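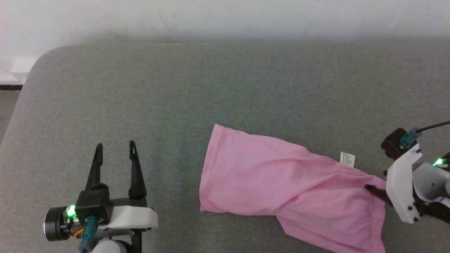
Folding on a gray padded surface: left gripper open, right gripper on the edge of the cloth.

Stokix folding arms: tips for getting usable laundry out of them
13/08/2020

The Stokix is a two-arm kit that folds small laundry on any flat padded surface. We paid 1,170 for ours with the standard grippers. The set with the longer arms is 1,246, and for shirts and towels we don't think you need it. These are the tips we have collected so far, with the kit's faults noted where they come up.

Where to set it up

The manual says table. We get better folds on a sofa seat or a padded bench with a woven cover. Thin fabric slides on a bare tabletop when one arm pulls, and you end up with the whole garment dragged to one side. A slightly rough weave holds the lower layer still. Leather and vinyl are as bad as the tabletop.

Pick a seat that is one piece. If there is a gap between cushions, the finger tips find it sooner or later and the arm stops with an error. Push the bench against a wall if you can, so nothing slides off the back.

Take away throw pillows, remotes and blankets. The arms don't look for them.

Color matters more than we expected. A pink top on gray upholstery is found on the first try nearly every time. A gray T-shirt on the same seat is hopeless. We lay an old white sheet down for dark and gray items, pulled tight and tucked in at the sides.

Laying out the garment

You do not have to lay things perfectly flat, but open out anything twisted. A sleeve or leg that is rolled on itself gets folded as it is, and the twist stays in. One shake and one pass with your hand is enough.

Keep the whole item on the seat. If part of it hangs over the front, its weight pulls the fold out again when the gripper lets go.

Care labels: tuck them inside before you start. A label that stands up can get pinched along with the cloth, and then the fold comes out crooked at that corner. If you already cut labels out of your clothes, skip this.

Buttons and zippers go face down. Close zippers first.

Gripper settings

There are three grip strengths. Use the lowest for thin jersey and anything you would wash on delicate. The middle one is right for cotton shirts and pillowcases. The highest is for bath towels, and it will leave marks on anything lighter.

The fingers are narrow at the ends and can snag loose knits. We don't put sweaters through it at all. Lace trim is a risk too.

Wipe the fingers with a barely damp cloth every week or so. Lint builds up and the grip gets weaker, which looks like a motor problem but isn't one. Let them dry before switching on.

Cables

Check the plugs on both arms before each session. They can work loose over time, and a loose one shows up as an arm that hesitates halfway. Leave some slack in the cable near the wrist. We tied ours too tightly the first week and the arm could not reach the far corner of a pillowcase.

What it does well and badly

Good: T-shirts, pillowcases, dish towels, children's tops, cloth napkins.
Fair: bath towels, light pants.
Poor: socks, fitted sheets, anything with a hood.

It is slow. By hand we can clear a basket in the time the arms take for a handful of shirts. The point is that you can be doing something else, as long as you are willing to come back and put down the next item. There is no feeder. Ploseo sells one as an add-on, but we have not tried it.

Compared with the Gasser

We had the Gasser folding board on loan before this. It makes squarer folds and costs far less, but you have to feed it by hand and stand next to it. It also takes up a whole shelf. For a household with mostly shirts, the board is still the cheaper answer. For mixed laundry and sore hands we would take the Stokix.

Spare parts

Finger tips are sold in packs of 3 and are easy to swap with a small screwdriver. We order from Nultberg. Delivery is free over 100, so we wait until we need cable ties and a spare plug as well. The firmware update planned for October is supposed to add a setting for long sleeves. Until then, fold the sleeves in yourself before you press start.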